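How to Size Up a Break Room Robot Before It Moves In

July 2026

Your company wants a robot to run the break room, and somebody has decided you are the person to sort it out. Ours came up in May. The vendor's pitch had a figure in it, 1,649 staff hours a year given back to the office, and I still can't get anyone to show me the sum behind it. These are the steps I wish I had followed from the start. They won't tell you whether to say yes.

Step 1. Write down the job as it is done today

Skip the job description and follow the person. At our Cernberg office that meant Terence Wainwright, who looks after the kitchen and the supply closet. We spent a morning with him and ended up with 21 tasks. The vendor's list had seven. The missing ones were mostly small: moving a lunch out of the way, noticing a leak, telling a new hire which cupboard sticks.

Do this before the first sales call. Once you have seen a demo you start describing the job in the demo's words.

Step 2. Ask what happens to the hours

"Freed up" is a phrase to be careful with. Freed up for what, and who decided? Get an answer in writing from your own management, and get it before the contract. If the answer is "higher-value work," ask for the name of the work. If there is none, say so to the person whose hours they are. They have already guessed.

Step 3. Sort the tasks into three piles

Pile one is anything the machine can do from start to finish with no one in the room. Pile two is anything it can do if a person sets up first or cleans up after. Pile three stays with people.

Be hard on pile one. A task where someone has to open the door, clear the counter or fetch the right cup belongs in pile two – and pile two is where the savings go to die. Put the setup minutes next to each task. For one of ours the setup was 15 minutes and Terence did the whole thing by hand in less.

Step 4. Look at the simulation, then ask what was left out

Most vendors will show you the robot working in a computer model long before you see it near a real counter. Ours, Dronetau, sent a rendered kitchen with a robot hand up by a panel of small buttons. Look at how much bare floor there is around everything. Ours had no mop bucket and no line of people waiting at nine o'clock.

Ask these things and write down the answers:

Was the model built from our room or a stock one?
How many tries were thrown out before the one we are watching?
What does it do when a person reaches across it?
Who presses stop, and where do they stand?
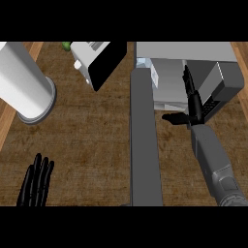 Step 5. Run the trial with the doors open

Pick an ordinary week. Don't tidy up for it. Let Terence, or your Terence, keep the log, and pay for that time as work, not as a favor. Every time a person helps the machine, it goes in the log, even if it was only a nudge.

Step 6. Settle who gets blamed

Sooner or later the coffee is wrong or a cup is on the floor. If the robot is on the lease and a person is on the payroll, the complaint will go to the person. Put a name and a phone number at the vendor on the wall, and make sure it is answered during your hours.

Step 7. Put an end date on it

A trial with no end date is a purchase. Choose the date now, along with the log numbers that would make you send the thing back.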